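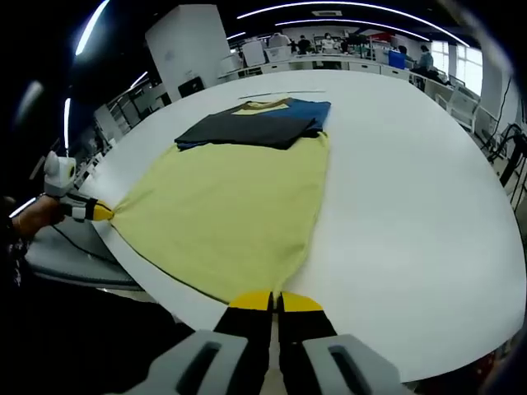 *Pale yellow-green t-shirt, laid flat on a round white table covered with paper.*

**Week 4 notes: moving a forum without losing the people in it**

Saturday, January 30, 2021

Hi all. These are the notes from this morning's session, tidied up a bit, with the parts I skipped when we ran over. Bring them next week, we'll need the redirect section.

## The case

I used Brustard again, the model boat forum I helped move in August. It was running on a very old copy of Solov, so old that the upgrade tool refused to look at it. The numbers, for those who asked:

- 2,562 registered accounts
- 466 of those had posted in the past year
- roughly 500 threads that other sites linked to
- 10 custom plugins, most of them written by people long gone

Look at the second number before you look at the first. When we talk about "the community" in a redesign, we mostly mean those 466, but the other accounts still own a lot of the old posts. Delete them as inactive and you've got build logs from "Guest" all over the place (I have done this, on a different site, and I still get emails).

## Before you touch anything

Take a full backup, then restore it somewhere else and log in. A backup you haven't restored is only a big file. Our spare server was called Paul, and Paul ran out of disk halfway through the attachments folder, so please check the size of uploads separately from the database. They're almost never in the same place.

Next, make a list of every plugin and write beside it what members would miss if it vanished. For Brustard the list came down to three: the private classifieds, the photo resizer and a silly little tide clock in the sidebar. I'd have thrown out the tide clock. Members told us very firmly to keep it, and it's still there!

## Redirects

I went too fast over this one, sorry. Old Solov addresses look like this:

 /showthread.php?id=1234

and the new ones look like this:

 /topic/1234-title-of-thread

If the importer keeps the thread numbers, one rewrite rule covers nearly everything. If it renumbers them, you need a lookup table, and you have to save it **during** the import. Ours kept threads but renumbered individual posts, so links to page one of a thread worked and links to a particular reply went to the wrong spot. We found that out from a member.

Use a permanent redirect (301) once you're sure, and a temporary one (302) while you're testing. Browsers hang on to a 301 for a very long time, and you'll end up swearing at your own cache.

## Telling people

Three notices was about right for us: a month before, a week before, and a pinned thread on the day. Put the downtime in the members' own time zones if you can. Keep the wording plain. "You will need to reset your password" should be the first sentence – mine was in the fourth paragraph and the inbox showed it.

Leave colours and layout for later if the budget allows. Changing the software and the look on the same day means every complaint arrives tangled together, and you can't tell a real bug from someone missing the old dark blue header.

## For next week

1. Pick any forum you use and write down five old-style links to it. See where each one lands.
2. Draft the "week before" notice for a move. Under 150 words, please.
3. Read the Stallell hosting handout, pages two to six. Skip the bit on mail servers, we'll do that together.

Room's the same, but we start half an hour later.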